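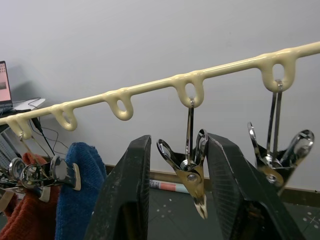
Beten questions "no-drill" claims in the bathroom aisle

Renters' advice group calls for plain load figures on packs before the January sales

Beten, the advice service for people who rent their homes, is today asking shops and makers to stop selling stick-on rails, hooks and shelves on promises it says few buyers can check. The group has read the packaging and leaflets of 37 products sold as "no-drill" or "damage-free" and found little that would help a tenant decide whether to trust one on a bathroom wall.

Only 3 of the 37 gave a maximum load together with the kind of wall it applied to. The rest offered a single weight, a drawing of a full shelf, or words such as "strong hold" and "heavy duty". Beten does not accept that "heavy duty" means anything at all when it is printed beside a picture of a flannel.

The review forms part of Holusia, Beten's project on the small costs of renting. Holusia has taken in 3349 reports from tenants so far, covering deposit deductions, paint, blinds, curtain rails and things hung in kitchens and bathrooms. The reports are personal accounts and have not been checked against landlords' records. Beten is publishing them as a guide to what people are being told and charged, and would be wary of anyone who used them to claim more than that.

Three complaints come up often in the bathroom reports. Tenants say the sticky pad gave way in a steamy room although the pack made no mention of steam. They say the pad held well enough but took the paint with it on moving day. And they say the instructions asked for a clean, smooth, sealed surface, which they found out only after opening the box and losing the right to a refund.

Beten is also unconvinced by the phrase "removes cleanly". It appeared on many of the packs in the review, usually without a word about old paint, wallpaper or chalky plaster. A person living in a rented flat seldom knows what is on the wall or who put it there. Telling them to "test on a hidden area first" moves the risk on to the buyer, and a patch tested for a day says little about a pad left up for a year.

The trade's usual answer is that people overload the products. Some surely do. Beten's view is that a buyer cannot be blamed for going over a limit that was never printed.

The group is asking makers and shops to put the following on the outside of the pack:

The greatest load in kilograms, and the type of wall it was measured on.
Whether the product is meant for damp rooms.
How long it has to be left before anything is hung from it.
How to take it down, and which surfaces it is likely to mark.

Beten wrote to two sellers before publishing. Wuvero replied that it is "reviewing its wording" and gave no date. Abella has agreed to add wall types to its own-label range, starting with hooks. Beten welcomes the second answer and will look at the new packs when they reach the shelves — until then it is a promise like the others.

Landlords come in for some doubt too. Several reports describe tenancy agreements that ban screws and adhesive alike, leaving no permitted way to hang a towel. Beten suggests tenants ask for written consent before putting anything up, take dated photographs of the bare wall, and keep the packaging in case of a dispute. A landlord who fits one decent rail between lets may well spend less than the cost of an argument afterwards.

A printed guide, Hanging Things in a Rented Home, is free from Beten while stocks last. The first print run is 2000 copies, and a large-print version can be ordered by post.

Notes for editors

Beten gives free advice to private and social tenants. It takes no money from makers or sellers of household goods.

The review covered packaging and leaflets only. Beten did not test any product for strength and makes no claim about which of them works best.

The press desk is open until 5pm, Monday to Friday.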